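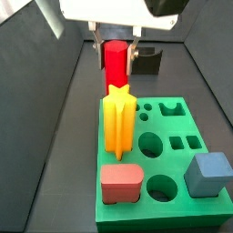 Slide 1. Red hexagonal prism and yellow star block.

Speaker notes: Toy libraries and the lending of play materials in regional communities

Good morning, and thank you to the Fondholm Regional Library Service for the invitation. I will speak for the first part of the session and leave the remainder for questions. Copies of the lending policy are on the table at the back of the hall.

[Pause while latecomers are seated.]

My subject is the toy library as a public service. Most councils in our region regard it as an extra, something attached to a branch when there is a spare room and a willing parent. The Ustetow branch was set up on that basis. It opened on alternate mornings, kept its records in an exercise book and lent to families who already knew that it existed. Our review, completed in September, recommended that toy lending be placed on the same footing as the lending of books. It should have a catalogue, a budget line and a member of staff whose position description includes it.

Next slide: who borrows.

Please note that grandparents are a larger group than we had expected. Many care for children during the working week and have little room at home to store toys between visits. Family day care educators form the second group. They borrow in larger quantities and would like longer loans. The standard loan at Ustetow is 14 days, and the review proposes 16 for registered educators, which brings the due date past the end of their fortnightly planning cycle.

[If asked about fines: there are none. Overdue items are followed up by telephone.]

Next slide: cataloguing.

A book arrives with a title and an author. A bag of blocks arrives with neither, and its contents must be checked at each return. We have adopted a short record for each set, giving the number of pieces, the recommended age and the condition at last inspection. Staff at the Kudemia branch have added a colour label to the outside of each bag, and I would encourage other branches to do the same.

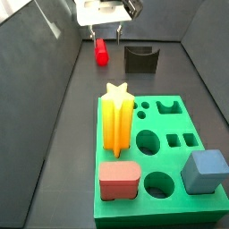

Missing pieces are the most common reason for a set to be withdrawn, and we have changed our practice in this regard. A set is now withdrawn only if it can no longer be used for its main purpose. A puzzle with a gap is retired. A set of building blocks that is one short goes back on the shelf with its record amended. Borrowers have accepted this without complaint, and several have returned lost pieces months later.

Next slide: safety and cleaning.

Items for children under two are inspected on every return. Painted surfaces are checked for flaking and plastic parts for cracks. Soft toys are no longer lent. I recognise that this was an unpopular decision, but laundering took up staff time that the smaller branches could not spare.

[Keep this section brief. The cleaning schedule is in the handout.]

Next slide: funding.

The Ndung'u Fund has met 90 per cent of the purchase costs for the pilot. It does not cover wages, storage or vehicle expenses, and branches should plan for those before they apply. Applications must be signed by the branch manager and lodged with the regional office. Late applications will be held over to the following round.

Final slide: contact details for the regional office.

Leave this slide up during questions. Remind the audience that the Kudemia collection is open for inspection during the lunch break and that the side entrance has step-free access.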